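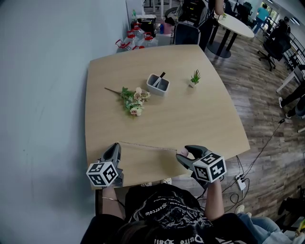

According to one reader in Crenshaw, a shared table only stays clear if it has something on it already. Put out a bare one, she wrote after our January piece on desks, and by four o'clock it will be covered in post. A vase or a plant tells people the place is taken.

I have come round to her view. Most shared tables in open offices go wrong in the same way. They start as a place to sit for ten minutes and end as a shelf. The usual answer is a notice, and people stop reading notices within a week.

Three small things do the job better. Artificial flowers are fine, and paler colours suit a light wood top. A pen holder with divisions is worth having over a mug, as pens lean less and scissors don't sink to the bottom. A small succulent in a white pot asks for very little water and can be moved with one hand. Keep them towards the far edge, so there is room in front for a laptop or a pair of elbows.

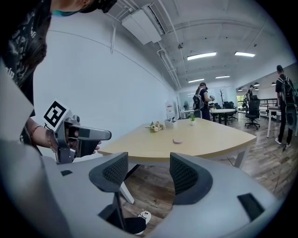

From the Workplace and Interiors desk

Shape matters too. A table with a curved front is easier to walk past in a long room, and you don't catch your hip on it. Pale wood shows rings less than dark, though it does show ink. The Waten catalogue has several in this style, and Flivura sells a similar top without legs if you have a frame already.

Lighting is harder to change. Long rooms with rows of fluorescent tubes are bright and rather flat, and white walls make them more so. Green leaves help a bit.
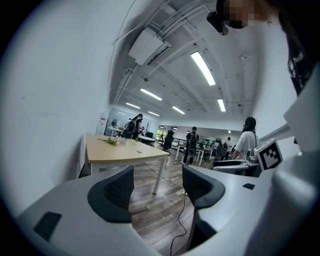 So does leaving the walls alone. I would sooner see a few scuffs than a row of posters, and a tin of matching paint will deal with the scuffs when somebody has an afternoon. Pipes on a ceiling are best painted the same colour as the ceiling and then forgotten.

Water is the other thing to plan for. Large bottles want a spot against a wall, off the walking route and within reach of the kettle. Zilolia makes a low stand that holds 2 of them, but the floor does just as well.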